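A visit to the Testix open day

Thursday, August 13, 2020

I took the afternoon off to go to the open day at Testix. Chiamaka Ekpo had a spare place on the 2:30 tour and I had wanted to go since last year. It took me 21 minutes to find parking, so I missed the welcome talk and joined the group at the second stop.

Our guide was Adesuwa Briggs. She works on the kitchen tasks, where a robot arm learns to put groceries away and take them out again. I had expected full-size appliances. They mostly use small ones, and she told us it saves a lot of room and a lot of money.

The arm learns from people steering it by hand through the same job over and over. For the vegetable job they had 807 good runs saved so far, and another 135 thrown out for one reason or another. Between runs a person moves the vegetables to new spots, so the arm doesn't just memorize one layout.
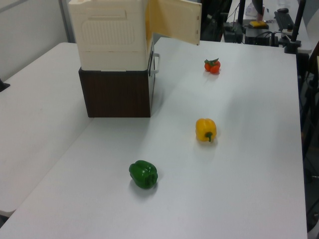

I asked what gives them the most trouble. Adesuwa said doors. Picking up a pepper is mostly solved, but pulling a door open without dragging the whole cabinet along took them most of the spring. Small tomatoes are second on her list.

After that we went upstairs, where Aravind D'Souza showed us the software, called Pravero. You can play back any run and see where it went wrong. He was hard to hear from the back. A man in our group asked what an arm costs and got told it depends.

Coffee was free and the sandwiches were gone by 4. I picked up a leaflet for the next open day, in September, and I plan to get there early enough for the talk this time. Parking is better on the north side, according to Chiamaka.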